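Projeto Rondico - Relatório de progresso à Fundação Zudholm
29 de maio de 2018

Assunto: sala de atividades do centro Pemus, segunda fase

O presente relatório cobre o trabalho feito na sala de atividades desde a entrega do relatório de dezembro. A primeira fase (pintura, eletricidade e estores) ficou fechada nessa altura e não voltou a ter despesa. A segunda fase diz respeito ao mobiliário, à separação dos espaços e à triagem do material de brincar.

Mobiliário. As mesas antigas foram mantidas. Em vez de tampos novos, optámos por forrar os existentes com alcatifa, solução mais barata e menos ruidosa quando caem peças. O orçamento aprovado para esta rubrica era de 500 euros e foram gastos 369. O saldo continua disponível e propomos adiante um destino para ele.

Separação dos espaços. A sala serve dois grupos ao mesmo tempo e precisava de uma divisão que se pudesse recolher ao fim do dia. Foi comprado um biombo articulado à Hollis, com painéis entrançados e caixilhos de madeira clara. Está em uso atrás da mesa de triagem. Falta decidir se compramos um segundo para o lado da porta.
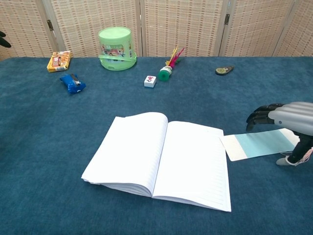
Texto e fotografia: coordenação do projeto Rondico

Triagem do material. O material acumulado nos armários está a ser visto na mesa forrada, aos poucos. Aparece de tudo misturado: um balde verde-claro com um autocolante de um veículo, um brinquedo de plástico azul, uma peça branca com uma flor estampada, parecida com as de mahjong, e até uma caixinha de snacks. Os alimentos e as embalagens não voltam para os armários. As peças avulsas de jogos ficam guardadas à parte até se verem todos os armários - só então se saberá que jogos estão completos.

Dos sete armários previstos, quatro estão vistos. O atraso em relação ao calendário deve-se à ocupação da sala durante as manhãs, que só permite trabalhar de tarde.

Pedido. Solicitamos autorização para aplicar o saldo da rubrica de mobiliário em caixas com tampa e etiquetas. Não se prevê qualquer reforço de verba. A lista de material a abater segue com o próximo relatório, juntamente com as faturas do biombo e da alcatifa.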